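How to Combine Miles From Two Accounts Before You Book
April – by the Flosix travel desk

If you have miles sitting in two different airline accounts, you may be able to put them together for one award ticket. The steps below use Timitz Miles and the Cellport rewards card as the working case, but most programs that allow transfers follow the same order.

Before you start

Log in to both accounts and check that the name is spelled the same way in each. A missing middle initial is usually fine. A different last name is not, and the transfer will be rejected with no clear message. Fix the profile first and wait for the confirmation email.

Write down the balance in each account and the price of the award you want. Check the taxes as well, as these are charged in cash at the end.
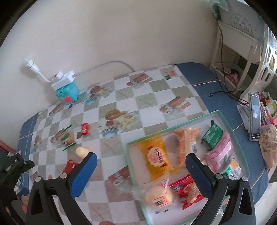
Step 1: Find the seat first

Transfers only go one way. Once Cellport points become Timitz miles, you can't turn them back. Search for your flight on the Timitz site and go as far as the payment page so you know the seat is really there. If the site offers a hold, take it. Timitz holds an award for 3 days at no charge on most routes.

Step 2: Work out what you need to move

Cellport points move in blocks of 1,000. If you are 333 miles short, you still have to send a full block. The extra stays in your Timitz account and follows that program's expiration rules, so don't send more than one spare block unless you have a second trip in mind.

Step 3: Make the transfer

In the Cellport app, open Rewards, then Travel Partners, then Timitz. Enter your member number by hand – pasting it sometimes adds a space and causes an error. There is a $50 fee if you ask for a same-day transfer. Standard transfers are free and often go through overnight. 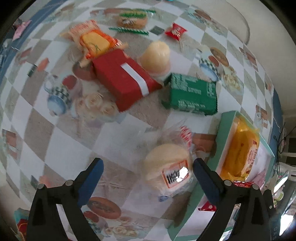

Step 4: Book and save the receipt

When the miles post, go back to your held booking and pay. Take a screenshot of the price breakdown before you click the last button. If the miles haven't posted by the second day, call Cellport first. Timitz can't see a transfer that hasn't reached them.

If you have to cancel

The miles go back to your Timitz account, and the taxes go back to your card. The Cellport transfer fee is not refunded.

Related articles
Bundgaard Hotels: How Free Night Certificates Work
When Do Timitz Miles Expire?
Adding an Authorized User to Your Cellport Card
Award Holds by Airline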